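Communiqué de presse
Mai

Skarnum lance Jistus, un service de remise en état des sols en carrelage et en pierre pour les logements occupés

Skarnum, entreprise spécialisée dans l'entretien et la rénovation des revêtements de sol, annonce l'ouverture de Jistus, un service destiné aux particuliers, aux syndics et aux bailleurs qui souhaitent faire reprendre un carrelage sans le déposer. Le service est disponible dès ce mois-ci dans les trois agences de l'entreprise.

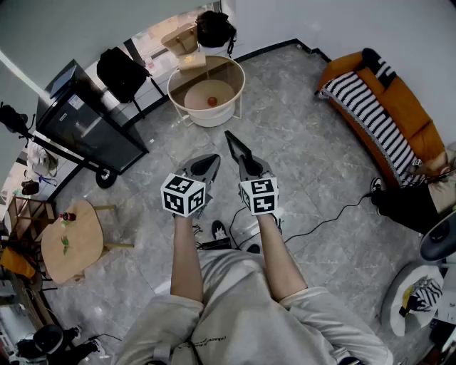
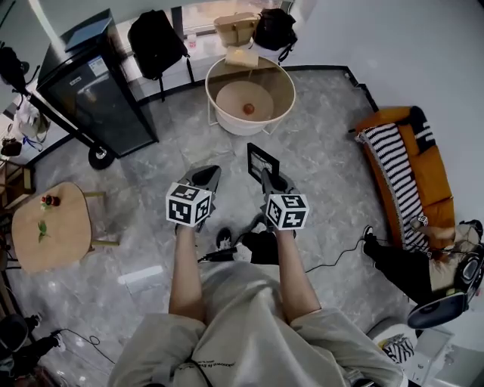

Un carrelage gris à motif marbré, sur les deux premières vues.
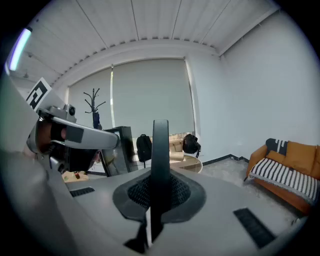
Jistus couvre le nettoyage en profondeur des surfaces, la reprise des joints, le remplacement de carreaux isolés et, pour les pierres naturelles, le ponçage et le polissage. Les interventions sont organisées pièce par pièce. Les occupants peuvent rester sur place pendant les travaux, à l'exception de la pièce traitée, qui est rendue le soir même dans le cas d'un simple nettoyage et le lendemain lorsque les joints sont refaits.

« Beaucoup de clients nous appellent pour remplacer un sol qui n'a pas besoin de l'être », explique Aicha Ait Ali, directrice générale de Skarnum. « Les carreaux sont en bon état, mais les joints ont noirci ou se sont creusés. Jusqu'à présent, nous traitions ces demandes au cas par cas, avec des délais trop longs. Nous avons préféré créer une équipe à part, avec son planning et ses tarifs. »

Un diagnostic avant devis

Chaque demande commence par une visite. Le technicien sonde les carreaux pour repérer ceux qui se décollent, contrôle la planéité du support et fait un essai de nettoyage sur une petite surface, en général derrière une porte ou sous un meuble. Le client reçoit ensuite un devis détaillé par pièce, qu'il peut accepter en totalité ou en partie.

La visite est facturée 74 euros, somme déduite du montant des travaux si le devis est signé. Le forfait de base, fixé à 900 euros, comprend le nettoyage et la reprise complète des joints d'un séjour de taille courante. Les surfaces plus grandes, les escaliers et les plinthes font l'objet d'un chiffrage séparé. Les tarifs s'entendent hors déplacement au-delà de la zone desservie par chaque agence.

Si le support est humide ou fissuré, Skarnum n'engage pas les travaux de surface et remet au client un compte rendu écrit qu'il pourra transmettre à son assureur ou à un maçon.

Une phase d'essai dans la résidence Ditine

Avant son lancement, le service a été testé pendant l'hiver dans la résidence Ditine, un ensemble d'immeubles dont les parties communes et une partie des logements sont carrelés d'origine. L'équipe y a repris plus de 816 mètres carrés de sol, halls compris. Les principales difficultés sont venues des anciens produits de protection, appliqués en couches successives, qu'il a fallu retirer avant tout nettoyage.

« Nous avons perdu du temps au début sur les cires », indique Berhanu Lencho, responsable technique de Jistus. « Deux appartements voisins, posés avec le même carreau, ne réagissaient pas du tout de la même façon. L'essai préalable vient de là, nous ne le faisions pas systématiquement avant Ditine. »

Les retours des occupants ont aussi conduit à modifier les horaires. Les machines les plus bruyantes ne sont plus utilisées avant 9 heures ni après 17 heures, et le déplacement des meubles est désormais inclus dans la prestation, sauf pour les pianos, les aquariums et les meubles fixés au mur.

Mortiers et teintes

Les mortiers de jointoiement sont fournis par Tan, partenaire de Skarnum depuis la création de l'entreprise. Le nuancier proposé va du blanc cassé à l'anthracite. Pour les sols anciens, une teinte peut être préparée à partir d'un fragment de joint prélevé lors de la visite. Rongrong Liang, chargée des relations avec les fournisseurs, précise que les teintes sur mesure demandent un délai supplémentaire et ne sont pas reprises une fois préparées.

Une fiche d'entretien est remise à la fin du chantier. Elle indique les produits à éviter, en particulier les détartrants acides sur le marbre et le travertin, ainsi que le délai à respecter avant de laver le sol à grande eau.

Recrutement

Skarnum recherche des carreleurs et des techniciens de surface pour renforcer l'équipe. Une formation interne au polissage de la pierre, assurée par Jianguo Qiu, est prévue pour les nouveaux arrivants. Les candidatures peuvent être déposées directement en agence.

À propos de Skarnum

Skarnum intervient dans la pose, l'entretien et la rénovation des sols durs, en habitat individuel et collectif. L'entreprise travaille également pour des commerces et des établissements scolaires.

Contact presse : Anqi Bai, service communication de Skarnum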